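Folding black clothes: thirds or roll?
Laundry & Closets board, 2 pages

dralis_mom
My black stuff always looks like a heap by October, when the sweaters come out. I've got one dresser for two people. Do you fold in thirds or roll? My sister swears by rolling.

Nzioka77
Roll! I got almost a whole extra drawer out of it.

wekesa_m
Sorry, I'm with the folders. Rolled cotton comes out looking like I slept in it. Fold it into a thick little bundle and stop there, no need to get it paper flat. I do mine on the bed on top of the strawberries-and-bears blanket, where black is easy to see, and I leave the small knits for last.
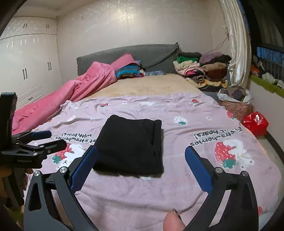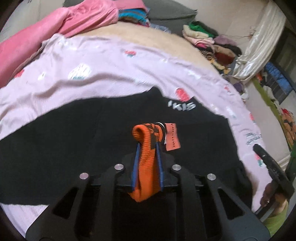 Anyway, dralis_mom, try one drawer each way for a month and see which one you keep up with. And tell your sister hi from the folding side!

Nzioka77
A month?? She'll be rolling in a week, Wekesa.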